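Pundero Kitchen Challenge

The Pundero Kitchen Challenge is a student robotics competition run each year by the engineering department of Calcombe College. Teams write software that makes a simulated robot arm do small household chores, most of them involving a microwave. 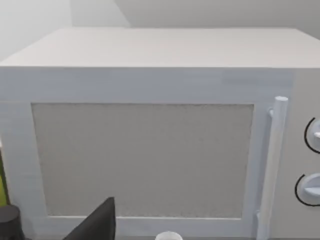 The contest was started by a robotics class whose budget covered either one real arm or a decent supply of coffee. It is held entirely in simulation, which has kept the repair bill low and the arguments about physics settings long. Teams may have up to six members, and all of them must be enrolled students. Advisers are allowed to watch but may not touch the keyboard, a rule added after the second season.

Format

Each team gets the same virtual kitchen and the same arm with a two-finger gripper. The kitchen is built in Cevby, a simulator written by former students of the college and still maintained by whichever of them answers email. Every entry is run 200 times, with the starting positions of the loose objects shuffled between runs. A run that takes too long is stopped and scored as it stands.

The standard tasks are opening the microwave door, closing it, turning a knob to a given angle, and moving an item from the counter into the oven. The last of these is known among entrants as "lunch." A full score is 1,000 points. Points are lost for knocking things over, for pushing the microwave across the counter, and for what the rulebook calls "entering the appliance," meaning that part of the arm has passed through a solid wall of the oven. Early versions of Cevby were generous about this, and several early records are listed with a footnote.

The door

Opening the door is worth more than any other single task and accounts for most of the failures. The usual approach is to bring the gripper to the handle, close the fingers, and pull back along a curve that matches the swing of the door. Teams that pull in a straight line tend to lose their grip partway, after which the arm goes on to open nothing with great confidence.

A second method, hooking one finger behind the handle and dragging, was considered poor form until a team from Costello Technical Institute won with it. It is now used by almost 20 percent of entries and is still considered poor form by the others.

Knobs have caused less trouble, though they brought about the longest appeal in the history of the contest. The question was whether a knob turned past its target and then back again had been "set" or merely "visited." The judges ruled that it had been set. The rulebook section on the subject now runs to two pages.

Season and judging

Registration opens in February, and the kitchen files are released to all teams at once. Entries are scored by script, so the judges deal mainly with appeals and with the style award, given for the motion that looks least like an accident. The most recent final, in June 2026, had 26 teams.

The winner receives a trophy in the form of a microwave turntable mounted on a block of wood. The original turntable came from the student lounge, where it has not been replaced.

Use in teaching

At Calcombe the challenge doubles as the final project of the introductory manipulation class. Students may hand in their contest entry for a grade, together with a written account of its three worst runs. The account carries more weight than the score. Past accounts are kept in the department library and are borrowed more often than the textbook.

See also

Cevby (simulator)
Calcombe College
Costello Technical Institute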